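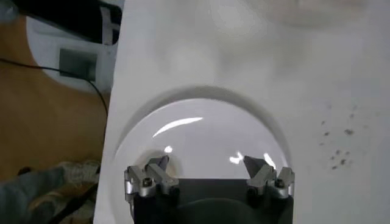 第六讲接着上次的夹爪选型往下讲，今天换成透明件，内容比较碎，边做边记。先把问题说清楚：腕部相机、夹爪、控制器，三样东西分开买分开标，参数表上都挺好看，装到一起抓玻璃杯、亚克力罩、透明碗，成绩就往下掉。掉在哪一环，是这一讲要学会判断的事。腕部视角里看白底上那只透明的圆顶形碗，两根银色金属指张开在碗的两侧，指间距和碗内侧宽度差不多；碗身透出来的还是白底，只比旁边灰一点、冷一点，真正抢眼的是上半部那条弯的高光，还有下面几处小反光。边沿外侧那道灰影反而比边沿本身好找。先记住这一点，后面讲分割的时候要用。

本讲用到的东西

夹爪：Kirka 平行两指，Willska 自适应两指。
控制器：Moncrieff，两只夹爪共用，换爪不换控制器。
相机：Undholm 腕部小相机，彩色，不带深度。
没有列在上面的，作业里不要用。上学期有人自己接了别的相机进来，数据没法和别人比，只能重做。

一、透明件为什么难

看到的是背景，不是物体。颜色、纹理都是后面那张桌子的。桌面是白的，碗就是白的；桌面换木纹，碗就变木纹。所以按颜色分割基本没戏，不要在这上面耗时间。

能用的线索，按可靠程度排（我的经验，教材的顺序不一样）：

边沿外的阴影。灯不动它就不动，宽窄会变，靠哪边厚取决于灯在哪边。
边沿折射造成的细线。近看有，远了糊掉。
高光。最亮，最容易检出来，也最容易骗人。高光跟着相机和灯走，物体没动，手腕转一点，高光就滑走了。拿高光当特征点去做跟踪，结果是手一直在追一个不存在的东西。

板书补一句：高光可以用来判断“有东西”，不能用来判断“东西在哪”。考试会考，写简答的时候两半都要写到。

还有一类干扰，桌面自己的脏点、旧印子。白桌面上零零散散的深灰小点，阈值给低了会被当成小物体的边。处理办法：开始之前把桌面拍一张空的存底，后面做差分。擦桌子也行，但擦不掉的就老老实实差分。

深度相机为什么不用：透明件上深度常常是空洞，或者穿过去打到桌面。下一讲专门讲，今天不展开。

二、夹爪对比

比的是抓取，不比外观，不比价钱。同学报告里写“Kirka 手感更好”这种话，没有分。

Kirka，平行两指。指面始终平行，开口多大就是多大，控制简单，读数直接。抓圆边的东西，接触就是一条线甚至一个点，对中要准。偏一点就先碰一侧，碗被推着走，推到另一侧碰上才停。轻的碗推得动，重的碗推不动，夹爪报过载。两种情况在日志里长得完全不一样，不要混着统计。

Willska，自适应两指。指节会顺着外形弯，包得住，对中要求低。代价是指尖轨迹不是直线，闭合时指尖会往下探一点，离桌面太近就蹭桌子。第一次用的组大多在这里翻车，因为高度是照抄 Kirka 的参数。换爪之后工具坐标要重设，重设，重设。

指尖形状也要写进报告。尖头的指尖伸得进窄缝，挑边沿方便，但是压力集中，玻璃件慎用；宽的指垫稳，但是挡视线，腕部相机正好在上面往下看，指垫一宽，碗边最该看的那一段就没了。夹爪本体也挡，挡多少跟安装角度有关，标定的时候顺手把遮挡区域画出来，存成掩膜，后面分割直接减掉。不减的话，指头的金属反光和碗的反光混在一起，检测器分不清。银色的金属指尤其麻烦，有条件的贴哑光黑胶带，贴完称一下指重再跑。

螺钉：每次开始前检查指根的内六角，松了指尖就晃，重复定位全白测。只检查不要乱拧，扭矩按手册来。

三、控制器设置（Moncrieff）

只讲要改的，其他保持默认。

闭合速度：先用低档。Moncrieff 的速度是百分比，默认 80，抓透明件改成 31。不要问为什么不是整数，这个值是档位对应的，填别的它自己会跳到最近一档，日志里记的还是你填的那个数，很坑。

力限：玻璃件从最低档往上加，每次加一档，加到能提起来不滑就停。不要一步到位。亚克力可以从第二档开始。塑料薄碗看形变，边沿被夹成椭圆就退一档。

到位判断：Moncrieff 有两种，位置到位和力到位。透明件用力到位。用位置到位的话，抓空了也报成功，因为爪子确实走到了给定位置。上次实验报告里成功率高得离谱的那几份，都是这个原因，回去翻日志就能看到。

超时：设 6 秒。Willska 闭合慢，默认的超时不够它走完全程，会在半路报错。Kirka 用同样的值，为了可比。

力反馈零点：每次换爪之后、碰到物体之前清零。顺序不能反。碰着东西清零，后面所有读数都偏，而且偏得很像真的，很难看出来。

四、相机（Undholm）

曝光锁死。自动曝光遇到高光会整体压暗，白桌面变灰，阴影和桌面的差别就没了。锁的时候对着空桌面锁，不要对着碗锁。

白平衡同样锁死。桌面边上如果露出橙棕色的木地板，自动白平衡会往冷里拉，手腕一动，地板进来多少不一样，颜色就飘。分割脚本里加一个桌面区域的裁剪，地板、线缆、杂物统统不要进检测区。边界不用很精细，沿着桌面边画个多边形就行。

焦距：近处清楚远处糊，这个相机就是这样。桌面远端的模糊亮斑不要管它，检测时按清晰度给权重，代码在课程目录里。

灯：顶灯开着，高光就在碗的上沿那一片。想弄弱，在灯前挂一层漫射布，高光变宽变淡，阴影也跟着变淡，所以不是越柔越好。柔到阴影没了，最可靠的线索也没了。留一点方向性。

手眼标定：用标定板，姿态要散，不要都在正上方拍。只在正上方拍的，平移误差看着很小，一倾斜就露馅。标完用一个不透明的碗验证，验证通过了再上透明的。直接上透明件，出了错不知道怪标定还是怪检测。

五、实验步骤

1 装爪，查螺钉，设工具坐标。
2 清零，锁曝光，锁白平衡，拍空桌面。
3 放不透明碗，跑一遍，看中心偏差。偏差大回去重标，不要硬往下做。
4 换透明碗，放法和刚才一样。
5 手动把夹爪开到最大，从上方下降，指尖停在边沿高度以上，存一张腕部图像。指尖、碗边、阴影三样都要在里面，缺一样重存。
6 检测阴影弧，拟合圆，取中心。高光区先扣掉。
7 对中，下降，闭合，等力到位。
8 提起，停住，看滑不滑，放回。
9 换碗的位置重复。靠近桌边的位置也要做，那里最容易出问题。
10 换另一只爪，从第一步重来，是从第一步，不是从第四步。

每次抓取不管成不成功都留日志。失败的比成功的值钱，报告里失败分析占的分也多。

六、失败怎么归类

统一用下面的叫法，不要自己起名字，批改的时候对不上。

漏检：碗在，没检出来。多半是阴影太淡或者裁剪画小了。
误检：检到高光、脏点、指头反光。看检测框跟不跟手腕动，跟着动的是高光或指头，不跟的是桌面上的东西。
偏心：检到了，中心不对。查拟合用了多长的弧。爪子挡住下半边的时候只剩上半圈能用，弧短，圆心就不稳。解决办法是退高一点再存一张，或者腕部转个角度，两次的弧合起来拟合。
推移：先碰一侧，碗跑了。Kirka 多见。
蹭桌：Willska 多见，见前面。
滑脱：提起来之后掉。查力限，查指垫干不干净，查碗壁有没有水。
假成功：系统说成功，爪里没东西。查到位判断是不是设错了。

一次失败只归一类，按最先出问题的那一环归。先偏心后推移的，归偏心。

七、结果怎么比

同一只碗、同一个位置、同一盏灯，两只爪各跑一轮，才叫对比。碗换了灯也换了，那叫两个实验。表格模板里每一栏都要填，空着的按没做算。

成功率之外还要比两样：对中误差容忍多少，从检测到夹紧用多久。前一个的测法是故意把中心往旁边偏，一点一点加，加到抓不起来为止，记下那个偏量。左右都要测，前后也要测，平行两指在开合方向和垂直方向上差得很远，合在一起报平均数没有意义。

课上演示的结果大概是这样：Willska 对偏心宽容得多，Kirka 快，读数干净，出错了好查。桌面平、碗规矩，我会先上 Kirka；碗形状杂，或者标定没把握，用 Willska。但是你们的数据如果和我说的相反，以数据为准，把条件写全就行。

安全

手不要伸进两指之间，哪怕控制器显示已停。要挪碗先按急停。玻璃碎了关电再收拾，不要用手捡。线缆沿桌边走，不要横在人走的地方，绊到一次整台都要重标。衣服外套放柜子里，别堆桌脚。

作业

2 人一组。交日志原文件、腕部图像、表格、报告。报告里单独有一节写：高光扣掉和不扣掉，圆心差多少，为什么。只贴截图不写分析的退回。

表格和日志 2022年12月9日前交到课程目录，报告可以晚，一月开课前补齐。文件名用组号开头，中间不要有空格，脚本读不了。

下一讲：深度相机在透明件上的空洞，怎么补，补了之后能不能信。先把 Undholm 的内参文件备份好，到时候要用，丢了的自已重标。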